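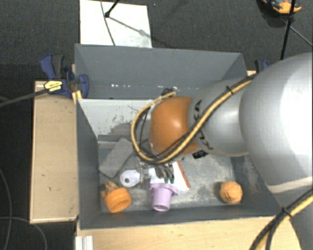 Tuteveo's picking kit arrived in Cladville in one box, with a pair of soft fingertips, a bracket, a license key and a manual that thanks you for your courage. I have had the trial version for most of the winter and I promised people a review, so this is it. The pitch is that you bolt the fingers onto the arm you already own, feed the software a bin of whatever you like, and it works out how to pick things up. Our arm is a KUKA with a yellow hose strapped along it, and our bin is gray, scraped and held at the corner with a blue and black bar clamp, so I felt we were the target customer. The brochure bin is full of identical white cartons. Mine gets a light purple cup, an orange ball, something flat and white and a gray block that looks soft, and the dark green fingertips go down among them to see what they can get.

First, the fingertips. I like them. They come in one color, they slide on without tools, and the spare set costs 44 dollars, a price I have paid for worse rubber. After 50 hours of picking, mine have a shine on the inside edge and no tears. The manual says to swap them at 70, and I intend to ignore it until something falls on the floor.

Round things go well. The ball comes up nearly every time, even when it has rolled into a corner. Cups are fine as long as the software decides to take them by the wall. Every so often it decides to take one by the rim, and then you get to watch a very expensive machine fuss over a cup like a man trying to get a contact lens off a bathroom floor.

Flat things are another matter. Anything thin lying on the bottom of the bin gets a few hopeful taps and then a message reading "Object deferred." I have started using this phrase at home about the dishes.

Setup took me 5 evenings. The website says one afternoon, and I would love to meet the afternoon. Most of the trouble was calibration, where the wizard asks you to confirm that the bin has not moved, then behaves as if it has. I wrote to support and got Nazma Akanda, who was patient and quick and had me turn off a setting called Adaptive Floor. It is on by default. She said they were thinking about that.

Ashraful Gunawardena, who shares the shop with me, wants it noted that he preferred the Hutska trial we did last March. The Hutska was faster. It also needed its own computer, its own power supply and a subscription with tiers, and I still get the emails.

So would I pay for it? The fingers, yes, tomorrow. The software, I'd wait for the next release, which is supposed to have a mode for thin objects — and if it can get a magazine off the bottom of a bin I will write another post and be nice all the way through. The trial key runs out before then, so I've asked for an extension. No answer yet.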